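The Planner Should Be Allowed to Say It Doesn't Know

Sun 29 May

Most of the arguments I read about robot software are about which model to use. I want to argue about something duller, the return type of the perception call. In the stack I work on, and in most I have looked at, the planner asks the perception layer a question and gets back a list of objects with poses. The list looks the same whether the layer was sure or guessing. I think this one habit costs us more time than any weakness in the models.

We run a two-arm table setup. The perception side is a package called Moridero, the task planner is Jurnura, and underneath is a fairly ordinary joint controller that I have no complaints about. Moridero computes a confidence for each detection. It has always done that. But the value gets compared to a threshold inside the node, and everything over the line goes out as a plain object. By the time Jurnura builds a plan, the number is gone.

I went through our run logs earlier this spring. Of the last 40 runs that ended in an operator stop, 25 had a detection that was only just over the threshold at the time the plan was made. Those runs were all planned at full speed, with normal grasp margins, as if the pose had been measured with a ruler. The planner did its job correctly on bad input, and then we spent the afternoon reading planner code.

What I'd change

First, publish the uncertainty. Every pose should go out with a covariance, and every label should go out with the runner-up label. This makes messages bigger. Ours would still be tiny next to the camera images we already push over the same network.

Second, give the planner an action for finding out. Look again from another angle, move the other arm out of the way, wait. These are cheap compared with a failed grasp, but a planner can't choose them if nothing in its input tells it there is a reason to. We added a "look again" action to Jurnura in an afternoon. Getting it called at the right moments took much longer, and most of that work was undoing places where the confidence had been dropped.

Third, add a class for "something is there and I don't have a name for it." Our label set had 16 entries and no such class. Anything odd on the table was either forced into one of the 16 or vanished. Vanishing is worse. A planner will happily run a wrist through a region that perception has left blank.

Liquids are the clearest case. A puddle has almost no height, so the depth channel has little to offer. It has no fixed shape, so a box around it says very little. It changes what you can see of the surface under it. None of our 16 labels covers it, and I doubt that adding a seventeenth called "liquid" would do much good by itself. The planner needs a region on the table marked "avoid, or deal with first," even when the layer can't say what is in it.

The usual objection

People tell me that a learned policy makes all this unnecessary. Train end to end, the reasoning goes, and the network will carry its own uncertainty inside. We tried one, from a project called Futeneo, trained on 4000 demonstrations. It was good. It was smoother than our planner and it handled the cutting board better than I expected. When it went wrong, though, there was no value I could read to find out whether it had missed an object or seen it and picked a poor action. I could only add more demonstrations and hope. That may be fine for a lab with a large team. For a small group it makes debugging a matter of luck.

I'm not against learned policies. I would put one behind the same interface – have it report what it thinks is on the table and how sure it is, even as a side output nobody plans with yet.

A table to test on

Benchmarks don't push on this much. The common ones use dry, solid objects set well apart. The layout I keep going back to has two citrus slices nearly touching on a wooden board, a pale fork and knife with their handles close together, a bottle standing by itself, and a thin spill running off from the board's upper right.
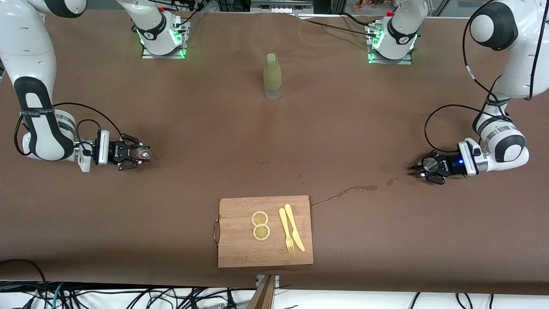

What to score

Task success is the number everyone reports, and I would keep it. Next to it I'd put two others: how often the system asked for another look when it needed one, and how often it asked when it didn't. The second matters because a planner that looks again every time is safe and useless.

We scored the old stack this way using a small replay tool called Vörös, which feeds recorded sensor data back through the perception node. The first score was zero, as it had to be, with no way to ask. The new message format goes into our main branch in July. The threshold stays in as an option for people who want the old behavior, but it will be off by default.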